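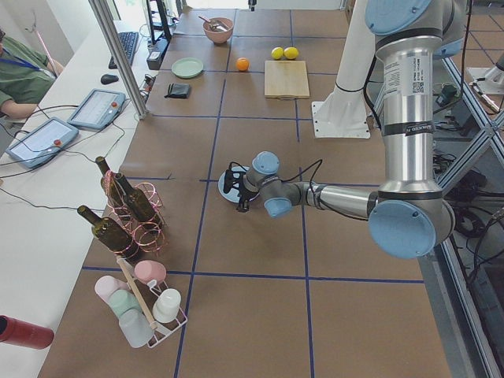

Ticket 751
Site: Iltorberg, ground floor
Category: Plumbing / hot water
Opened: May 1, 2022
Priority: Normal
Status: Closed, one follow-up item open

Reported problem

Hot water at the break room sink goes lukewarm while it is running. It starts out fine, stays hot for a bit, then drops to warm and stays there. Closing the tap and opening it again sometimes brings the heat back. Restroom sinks on the same floor are also affected but less. The upstairs shower is said to be fine in the morning and bad after lunch. No leaks reported. No error code on the heater.

Equipment

Heater: Trirnby 3000, gas, tankless, wall mounted in the utility closet
Mixing valve: Zunden, on the heater outlet
Recirculation pump: Oravec, on a timer
Heater set point: 130 F

Entry 1

Ran the break room tap with a thermometer in a cup under the stream. It came up to 118 F, held, then began to fall 22 seconds after it first got there. Settled at 91 F. Closed the tap, waited a minute, opened it again. Same pattern, but it fell sooner.

Went to the closet with the tap still running. The heater display showed 130 F and the burner was lit. The outlet pipe before the mixing valve was too hot to hold. After the mixing valve it was warm. At this point I suspected the mixing valve.

Entry 2

Checked the simple things first anyway.

Aerator on the break room tap: some grit, cleaned and put back. No change.
Inlet screen on the heater: clean.
Gas valve: fully open.
Heater error history: one old ignition fault from November, nothing after.
Pump timer: set an hour off, never changed back for daylight time. Corrected. That accounts for slow hot water early in the day but has no bearing on this ticket.

Entry 3

Took the mixing valve apart. The cartridge had light scale and one check valve was sticking a little. Soaked the cartridge in vinegar, cleaned the seats, greased the O-rings and put it back together. Reset the outlet to 120 F at the valve.

Tested at the break room sink: held 117 F for five minutes. Marked the ticket as resolved.

Entry 4

Ticket reopened by the site. Same complaint, afternoon only.

Went back after lunch and got 94 F at the break room sink. Nothing had been touched at the valve. A bad cartridge should not care what time it is, so I stopped looking at the valve and started looking for cold water getting into the hot side somewhere else.

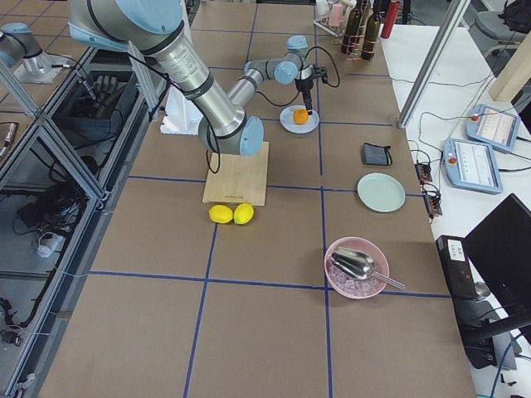
Worktable with a small orange on a white plate.

Entry 5

Crossover test. The steps are written out here for whoever gets the next one of these:

1. Turn off the cold supply to the heater at the shutoff.
2. Open a hot tap and leave it open.
3. The flow should slow down and stop within a minute or so.
4. If it keeps running, cold water is crossing into the hot line through a fixture.

Did this at the break room sink. It slowed, then kept running at a steady stream about as thick as a pencil. It was still going after ten minutes. So there is a crossover.

With the heater supply still off, closed the stops under each fixture one at a time, hot side first, and watched the tap after each one.

Break room sink (other than the open tap): no other connections.
Restroom sinks: no change.
Upstairs shower: has no stops. Skipped, to come back to if nothing else turned up.
Mop sink in the janitor closet: stream stopped.

Opened the mop sink stops again and the stream came back. Closed them and it stopped. Did that twice to be sure.

Entry 6

The mop sink has a two-handle faucet with a hose on the spout and a spray trigger on the end of the hose. Both handles were open. The trigger was holding the water back, so nothing ran out and it looked like it was off. With both handles open, the cold side pushes through the faucet body into the hot side, and from there to any hot tap in use.

This also fits the time of day. The floors are mopped at noon and the handles get left open afterward. On my first visit they were probably open from the day before. On the day I cleaned the cartridge they were most likely closed, and I took the good reading as proof of a repair.

Closed both handles. Break room sink at 118 F, steady for ten minutes. Upstairs shower at 112 F, steady.

Entry 7

Fitted check valves on the hot and cold supplies at the mop sink. Opened both handles with the trigger shut and ran the crossover test again. Break room tap slowed to a drip and quit. Put the heater supply back on, ran every tap on the floor to clear the air, looked over the new joints with a flashlight. Dry.

Put a tag on the faucet: CLOSE BOTH HANDLES WHEN DONE.

Follow-up

The heater manual calls for a descale every 800 hours of burner time. No record of one being done. There are no service valves on the heater, so they need to be added first. Parts requested - will be opened as a separate ticket when they arrive.

Please leave the mixing valve at its present setting. If the water goes lukewarm again, look at the mop sink before calling.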